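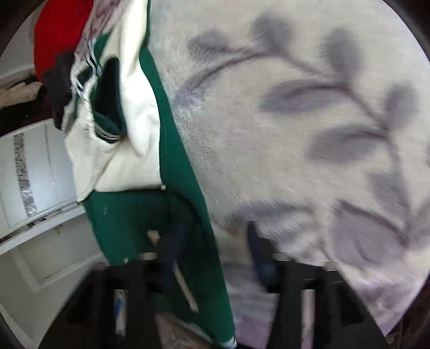 Green and cream garment beside the leafy blanket, gripper open.

Teaching by hand: your questions

Do I need to know any programming?
Nope! I don't write a line of code when I'm recording. You hold the gripper, you do the job, and the Hurkside software saves the movement and the video together.

Why use a hand-held gripper and not the remote control?
I use both, but for clothes I nearly always pick the hand-held one. Steering an arm with the Saleck remote is lovely for slow jobs like stacking cups -- with a soft jumper I lose the feel of it completely. It's quicker by hand too (I managed 244 recordings last July, which I'm still quite proud of).

How many goes does one task need?
For a simple fold I'd aim for 600. Sounds like loads, I know, but each one takes me 28 seconds and you get into a rhythm.

Should I tidy up first?
Please don't! Patterned blankets, furniture, other clothes lying about, it's all welcome. Homes look like that.

What if I fumble it?
Carry on if you can. If you drop the thing and pick it up again, keep the recording. If you wander off to answer the door, bin it.

Can two of us record together?
Yes, Kerness lends out 2 grippers per household. Just keep your hands out of each other's view.

My fingers won't close properly, help?
Check for fluff in the hinge -- it's usually fluff.

Page last updated Mar 14, 2026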